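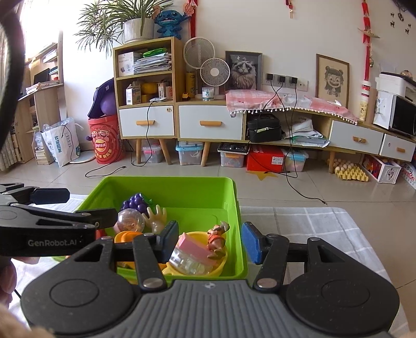 3. Planning and buying for a home site

Applies to two-handed kits (one gripper left, one right) used in rented or borrowed living rooms. For the lab bench at Koltoscombe go to section 5. Prices in dollars, before tax.

Read the whole section before you send an order. Most overspending last year came from ordering grippers first and everything else later, in a rush, at rush shipping rates.

3.1 Work out what the site needs

1. Write down the task in one line. "Pick toys out of a bin, put them on the table, put them back." If it takes more than one line it's two tasks. Budget them separately.

2. Decide how many people will be recording at the same time. One pair of grippers per person. Do not plan on sharing a pair across two operators in one session, the changeovers eat the afternoon.

3. Measure the table. Operator needs room to stand and swing both elbows. Write the table size on the site sheet, not on a sticky note.

4. Find the wall outlets and see what's already plugged in to them. Chargers need their own. Add a power strip and a long extension to the order if in doubt.

5. Ask about internet speed for upload. Slow line = budget for drives and a courier run to Flurnham instead.

NOTE: Furniture and clutter stay as they are. No budget line for clearing the room. A lived-in room is what we're paying for.

3.2 Set the budget

Starting figures for one operator, one site. Adjust, then get sign-off.

Gripper pair, straps, phone mounts: 3,000
Spare finger pads, screws, one spare strap: 300
Storage and chargers: use the Corkico price list, it changes too often to print here
Objects for handling: 30 is enough for a first set
Room fee: per local agreement

Pads are what wears out. Everybody forgets them. Order spares with the grippers, same order, or you pay shipping twice. Check the pad size against the kit you already own, and don't mix sizes in one session.

CAUTION: Do not buy used grippers without a pivot check. Loose pivots give sloppy finger readings and you won't notice untill the data comes back rejected.

3.3 Choose the objects

1. Buy cheap, buy varied. Soft rubber, hard plastic, see-through, knobby. A plastic pig with a curly tail is a better buy than another plain block.

2. Check each one against the finger opening before you buy a box of them. Too wide to close on = no use.

3. Include a few fiddly grips. Bowls, pots with handles, anything with a rim.

4. Bins in a plain bright color. Low sides if you can get them, so the fingers reach the bottom.

5. Put a cloth on the table. Cuts down glare and stops round things rolling off. Checked or plain both fine.

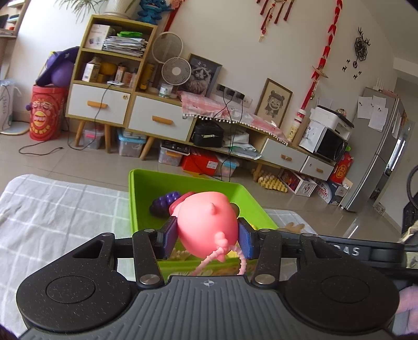 Do we need to buy a second full kit as a backup?

For a single site, usually a spare gripper is enough, not a whole second kit. Order one spare body that fits either hand if your supplier sells them. At 4 sites or more, keep a full kit at Flurnham and let the sites draw on it.

3.4 Fragile and natural items

Shells, dried starfish, pine cones etc. Good for grip variety, bad for the budget if you treat them like plastic.

1. Buy doubles. Log them as consumables and not as equipment.

2. Grip near the middle. Arms and tips snap.

3. Close slowly. Operators get a practice round with rubber toys first, and the practice round is paid time, so put it in the hours.

4. Bag them separately for transport.

CAUTION: Sharp broken bits go in the trash right away. Wipe the pads before the next pickup. 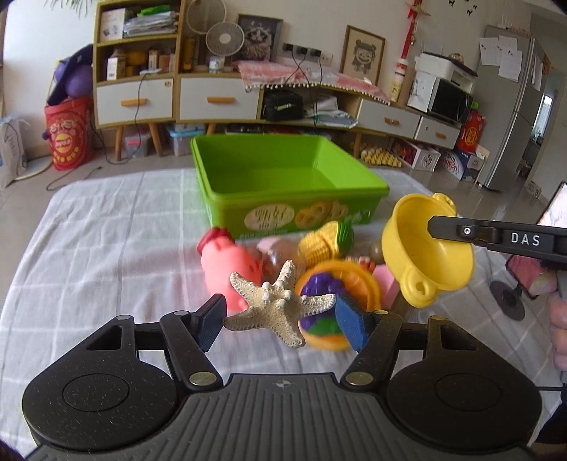 3.5 Place the order

1. Fill in form B. One form per site. The pilot home is listed as Sun on the drop-down, new sites get their name from the Koltoscombe office.

2. Attach the quote and the site sheet. No site sheet, no order.

3. Allow almost 30 working days for grippers. Pads and straps come quicker, mounts sometimes slower than either.

4. When the box arrives open it the same day. Count the screws. Open and close both hands ten times, no load, listen for clicking.

5. Check the phone fits its mount with the case off. Cases add more width than you'd think.

6. Write serial numbers on the form and send it back. Warrenty starts at the delivery date whether you opened the box or not.

NOTE: Orders raised in April fall in the new budget year. Quotes from before then have to be redone.

Price lines last checked 19/10/2022. Charging and first power-on are in section 4.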